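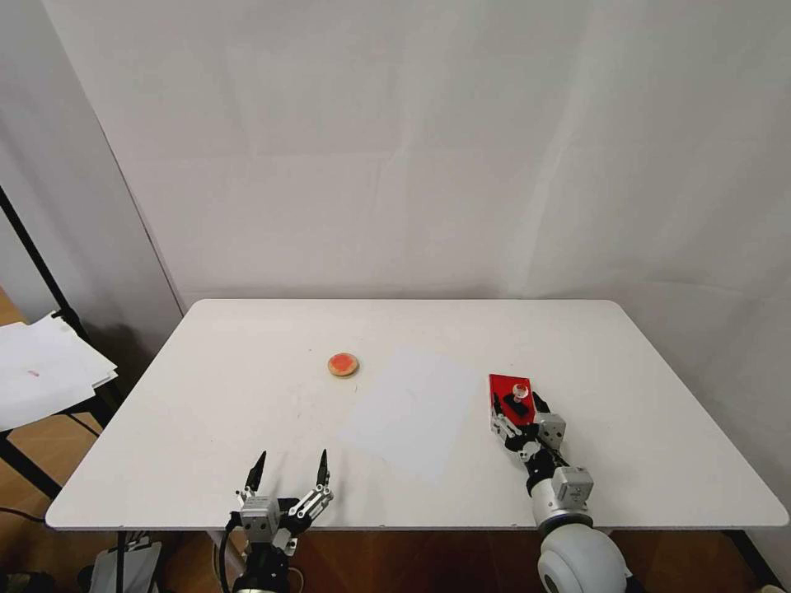 Hospitationstandem geht in die zweite Runde – und diesmal dürfen auch die Berufsschulen mit

Ich hab's im Lehrerzimmer schon jedem erzählt, der nicht schnell genug an der Kaffeemaschine vorbei war, also jetzt auch schriftlich: Unser Hospitationstandem wird verlängert! Die Zusage vom Schulträger kam kurz vor der großen Pause, und ich bin mit dem Ausdruck in der Hand in eine Klasse gelaufen, die ich gar nicht unterrichte. Entschuldigung nochmal an die 8b.

Für alle, die neu sind oder den letzten Beitrag überlesen haben: Beim Tandem besuchen sich zwei Lehrkräfte aus verschiedenen Schulen gegenseitig im Unterricht. Keine Noten, kein Protokoll an die Schulleitung, kein Bogen mit Kästchen. Man setzt sich hinten rein, schaut zu, trinkt danach zusammen was Warmes und redet. Im ersten Durchgang haben 24 Kolleginnen und Kollegen mitgemacht, das waren deutlich mehr, als ich mir beim Schreiben der ersten Rundmail erhofft hatte (ich hatte damals einen Raum mit acht Stühlen reserviert).

Neu ist, dass jede teilnehmende Lehrkraft für die Besuche eine feste Entlastung bekommt, nämlich 2 Stunden pro Tandemtermin. Das stand beim ersten Mal nur als freundliche Absichtserklärung im Papier, und wer an einer kleinen Schule arbeitet, weiß, was davon übrig bleibt, sobald drei Leute mit Grippe im Bett liegen. Jetzt steht es im Vertretungsplan, mit eigenem Kürzel. Das Kürzel lautet HT, und ja, in der Sporthalle hängt schon ein Zettel, auf dem jemand »Handtuch« dahinter geschrieben hat.

Begleitet wird das Ganze wieder von Lærke Ladefoged, die viele von euch von den Nachmittagen zur Gesprächsführung kennen. Sie hat im ersten Durchgang die Auswertungsrunden moderiert und will diesmal früher einsteigen, also schon bevor sich die Tandems zum ersten Mal besuchen. Ich habe sie am Telefon gefragt, was sie anders machen möchte. »Ich möchte, dass die Leute vorher eine einzige Frage aufschreiben, die sie wirklich beschäftigt«, hat sie gesagt. »Beim letzten Mal haben manche erst in der dritten Stunde gemerkt, worauf sie eigentlich schauen wollten.« Das kann ich für mich selbst bestätigen. Meine Frage wäre gewesen, warum ich nach jeder Gruppenarbeit so viel rede. Meine Tandempartnerin hat es dann freundlicherweise auch ohne Frage angesprochen.

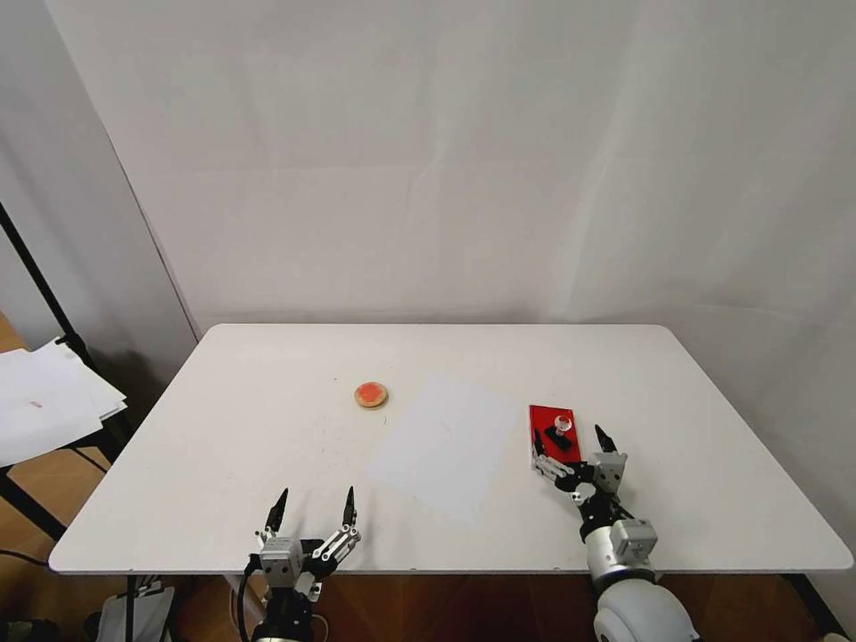

Zu den Terminen: Die Auftaktrunde ist im April, Beginn um 15 Uhr, damit auch die Kolleginnen und Kollegen mit Ganztagsaufsicht eine Chance haben. Wir treffen uns in der Mensa, weil der Musikraum noch bis zum Sommer gestrichen wird und der Geruch sich beim letzten Mal nicht mit den Mohnschnecken vertragen hat. Die Tandems werden diesmal nicht ausgelost. Ihr bekommt vorher eine Liste mit Fächern, Jahrgängen und Stichworten und dürft drei Wünsche angeben. Wer lieber überrascht werden will, schreibt einfach »egal« hinein, das ging letztes Mal erstaunlich gut. Eine Chemielehrerin war so in einer Lateinstunde gelandet und hat von dort die Idee mit den Wortkarten mitgenommen, die jetzt bei ihr Säuren und Basen heißen.

Insgesamt gibt es 18 Tandems, also zwölf mehr Plätze für einzelne Leute als beim ersten Mal. Das liegt vor allem an den beiden Berufsschulen, die dazukommen. Ich freue mich darauf sehr, denn wir reden bei uns am Gymnasium ständig über Übergänge und haben kaum eine Ahnung, was am anderen Ende passiert! Umgekehrt hat mir ein Kollege aus der Elektrotechnik geschrieben, er wolle endlich mal sehen, wie bei uns Bruchrechnen unterrichtet wird, er habe da einen Verdacht. Ich bin gespannt und auch ein kleines bisschen nervös.

Beim Geld gibt es ebenfalls Bewegung. Für Fahrten und Material stehen pro Tandem jetzt 179 Euro bereit. Das klingt krumm und ist es auch, der Betrag kommt aus einem Resttopf, der durch alle Tandems geteilt wurde. Fahrkarten bitte sammeln und am Ende des Halbjahres gebündelt einreichen – bitte nicht einzeln in mein Fach legen, da liegen noch welche vom letzten Jahr. Kopien könnt ihr wie gewohnt über die eigene Schule abrechnen.

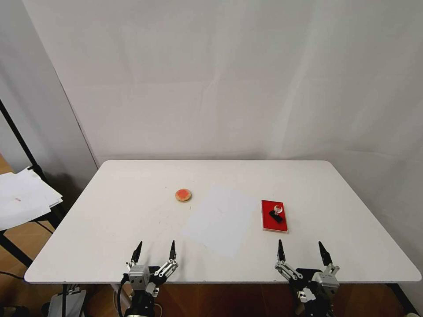
Ein Wort noch zu den Klassen, weil ich danach am häufigsten gefragt werde. Die Schülerinnen und Schüler werden vorher informiert, dass jemand zu Besuch kommt und dass es dabei um die Lehrkraft geht. In meiner Sechsten hat das zu einer ungeahnten Hilfsbereitschaft geführt, sie haben sich gemeldet wie noch nie, und hinterher wollte einer wissen, ob ich bestanden habe. Filmaufnahmen macht ihr bitte nur, wenn beide Seiten das wollen und die Einwilligungen der Eltern vorliegen. Das Formular dafür liegt im Sekretariat, die alte Fassung mit dem grauen Rand gilt nicht mehr.

Kritik gab es übrigens auch, und die will ich hier nicht unterschlagen. Einige fanden den Abstand zwischen Besuch und Gegenbesuch zu lang, manchmal lagen Wochen und eine komplette Klausurphase dazwischen. Andere hätten sich gewünscht, dass die Ergebnisse irgendwo landen. Beim ersten Punkt haben wir nachgebessert, der Gegenbesuch soll nun innerhalb eines Monats stattfinden. Beim zweiten bin ich selbst hin- und hergerissen. Ich habe in meinen Gesprächen Dinge gesagt, die ich in keinem Bericht lesen möchte. Lærke schlägt vor, dass jedes Tandem am Ende eine Sache nennt, die es freiwillig weitergibt, mündlich, in der Abschlussrunde. Darüber sprechen wir beim Auftakt, bringt gern eure Meinung mit.

Anmelden könnt ihr euch ab sofort mit einer kurzen Mail an mich. Schreibt bitte Schule, Fächer und die Stunden dazu, in denen ihr auf gar keinen Fall wegkönnt. Wer schon beim ersten Durchgang dabei war, darf natürlich wieder, nur bitte mit jemand Neuem. Referendarinnen und Referendare sind auch willkommen, müssen es aber kurz mit ihrem Seminar abklären. Und falls jemand für den Auftakt eine zweite große Thermoskanne übrig hat: Unsere tropft!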